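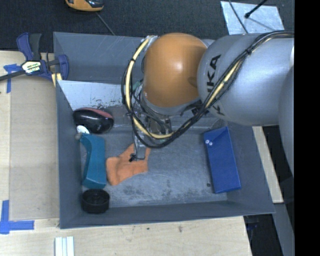 Reviewers of the student report asked whether one cloth among rigid objects made the picking task unfair to first-year teams.

5 min read
Search this site Go
Filed under: Student Projects, Robotics

4.2 Task and Procedure

Figure 6 shows the bin used in the Flernodthorpe course, with the gripper over the orange cloth. Each team was allowed 15 attempts per session. The Daststead teams wrote their own grasp planner — the Stiletska teams began from supplied code. A dropped object was scored as a miss and returned to the bin by hand. The cloth was kept in all sessions.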